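Back to the Stenar story, then. Last time I got as far as the first car, the one that never finished a race with all its bodywork on. This part covers the second car and the two seasons they ran it at Prirwood, which is the bit most people who remember the team at all remember.

The shop was still the same rented unit behind the tire place. Lino Rizzi had the lease and did all the fabrication. Beathag Gillies drew the suspension on paper and then drew it again after the first test. Ming-te Fu came over from karting to drive, and he was paid in gas money and the occasional set of used slicks. I was there on and off, mostly to hold things and make phone calls.

The first car had been a steel tube frame with a motorcycle engine behind the driver and a chain going to the rear axle. It was quick in a straight line and scared everybody in the fast left at the top of the hill. Gillies blamed the rear geometry. Rizzi blamed the frame for twisting. They were both right, and it took one winter to get them to agree to fix both problems on the same car.

For the second car they kept the engine and very little else. The frame gained a set of diagonals through the engine bay, which made it a pain to work on but stopped the twisting. The rear uprights were machined new. The chain went away, and in its place they used a Stimitz gearbox bought secondhand from a hillclimb guy who had given up on it. I went along to pick it up. It was in the trunk of his car, wrapped in a beach towel, and he wanted cash.

That gearbox is where most of the arguments started. It was heavy, and it had been built for a lot more power than we were ever going to send it. On the other hand it had six proper ratios and you could change them without pulling the engine. Rizzi made an adapter plate, scrapped it, and made another one. The finished car came in at 43 pounds over what Gillies had planned on, and almost all of that was gearbox. She moved the fuel cell and the battery forward to get some balance back, and after that the steering was heavy too. Fu said he didn't mind. By the end of his first long run he had his hands taped.

Money was the usual problem. Tang, the brake people, gave us pads and discs for the season in return for a sticker on each side of the nose. That was the only sponsor for the whole first year. We had a bank balance of 700 dollars the week before the opening round and a trailer with a bad bearing. The bearing got done first. The spare clutch had to wait until June, and we got away with it.

Now Prirwood. If you have never been, it is short and narrow, with a back straight that runs slightly downhill into a second gear hairpin. Passing happens there or it doesn't happen. The pit lane was on the outside of the track in those days and you crossed under it by a tunnel that flooded. The surface was old and hard on tires, and the big teams who came for the national rounds complained about it. Local entries liked it for the same reason, since a light car could go the whole distance on one set when the heavier ones couldn't.

The first race with the new car was in May. Fu qualified ninth out of a good field and finished sixth. There isn't much to tell about it. He started carefully, passed two cars at the hairpin and one in the pits, and the gearbox oil temperature stayed where it should. Rizzi spent the whole race looking at a weld he wasn't happy with, or rather at the place on the track where he expected it to let go. It held.

The second race was worse. Fu got hit from behind on the opening lap, bent a rear link and drove 20-odd minutes with the car crabbing down the straight before we called him in. What I remember is how well Gillies took it. She had the link off and measured before the trailer was even open, and she went home and redrew the bracket so that the link would bend before the mounting did. That change stayed on every Stenar after that.

The good day was the late summer enduro. It ran into the evening, and the rules asked for two drivers, so Siu-fong Lau shared with Fu. She had done plenty of laps in sedans and none in anything with open wheels. She had one practice session to learn it. Her times in the race were within half a second of his, and her stint on old tires was the best driving anybody did in that car. The two of them covered 287 laps and came home third overall and first in the small engine class. I still have the timing sheet, though the heat paper has gone brown and you have to tilt it to read anything.

People have asked me since why they didn't build more of them after that. There were inquiries. Shih-chieh Kan, who ran two cars of his own at Prirwood and had been beaten by us in the enduro, offered to put up the money for a run of four. Rizzi wanted to do it. Gillies didn't, mainly on account of the Stimitz box. They were already hard to find and she didn't want to sell a car whose main spare part came out of classified ads. She wanted to design around something newer. Kan wanted cars by spring. They talked about it all winter – long talks, mostly friendly – and by spring there was no deal and he had bought something else.

So they ran the same car for a second season, with a wider track at the front and a cleaner airbox. It was a bit faster. The results were a bit worse, because the field had moved on. Two other teams turned up with lighter cars, and one of them had very clearly had a long look at our rear suspension. Fu won one short race in the rain and retired from three with engine trouble. The limit we had agreed on was 2000 miles between rebuilds, and we went past it each time because there was no money to do otherwise. I kept the log, so I can't really claim I didn't know.

The car was sold at the end of that year with the trailer and what was left of the spares. Rizzi kept the frame jig. It hung on the wall of the unit until the lease ran out, and as far as I know he has it still.

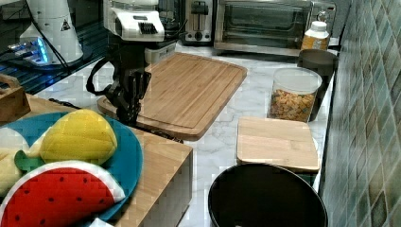
The third car is going to need its own post. It was the one with the turbo, and I have to get the dates straight with Gillies before I write it up, as my notes from that year are in two different notebooks and don't agree. If you were at Prirwood for the enduro and took any pictures of the pit lane after dark, send them over. I have the start and the finish and nothing in between.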